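A Cover Version Owes Its Source More Than a Thank You

Opinion
2/27/26

When the pop duo Drito put out Coltotia last October, the chorus was familiar to anyone who grew up with the harvest songs of the Zokura valley. The sleeve notes thanked "the old singers". No village was named, and no money went back.

I like the record. I have played it a lot. I also think the thanks were too cheap.

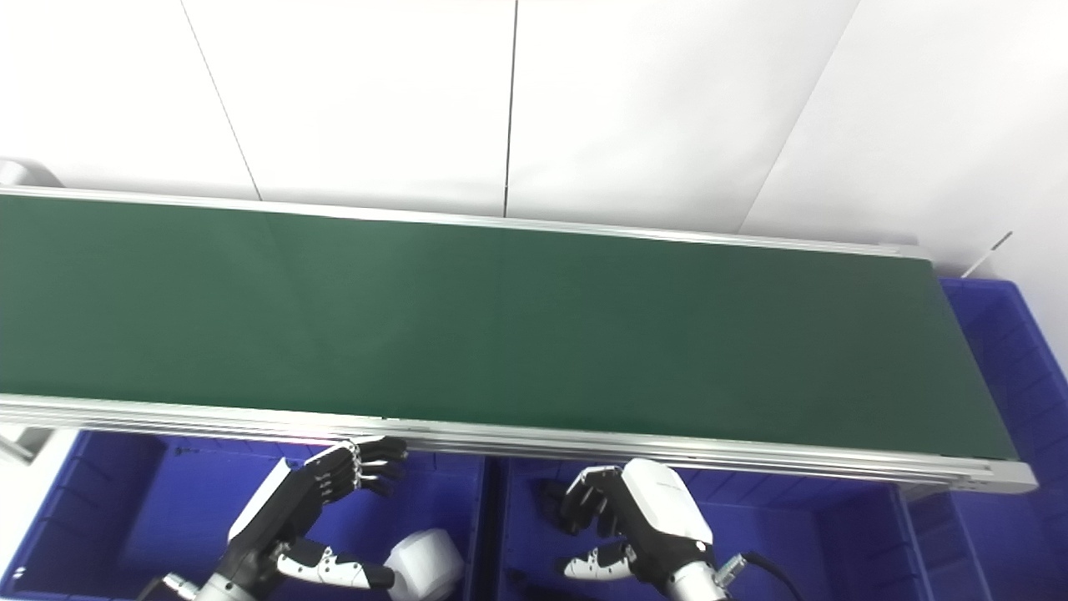
Who gets paid

The usual defence is that folk songs belong to everyone. In law that is often true, as a tune with no known author earns nothing for the people who kept it going. But the version Drito used came from a tape made by the small label Nägeli, with 2 women singing in a kitchen. Their phrasing is all over the single, down to the breath before the last line.

Nägeli pressed 700 copies of that tape and sold up to 80 a year. A share of one hit would have paid for the rest of its archive to be cleaned up and released. 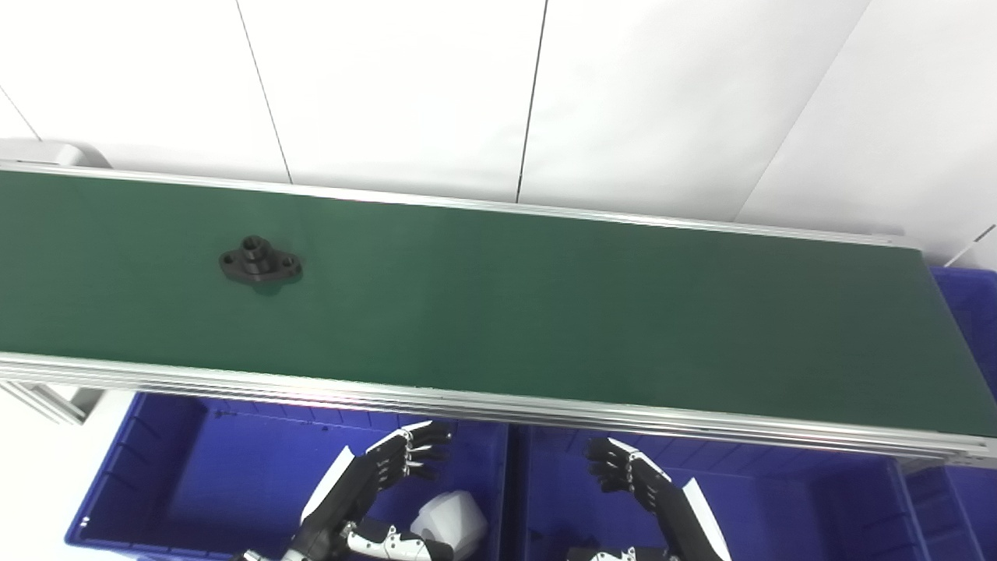

I don't want a rule that says who may sing what. Musicians borrow, and most good songs come out of it. A named credit and a fair cut would do - both are normal when a producer samples a drum break, and I can't see why a kitchen recording should count for less.

Drito are working on a second album. They could start with the sleeve notes.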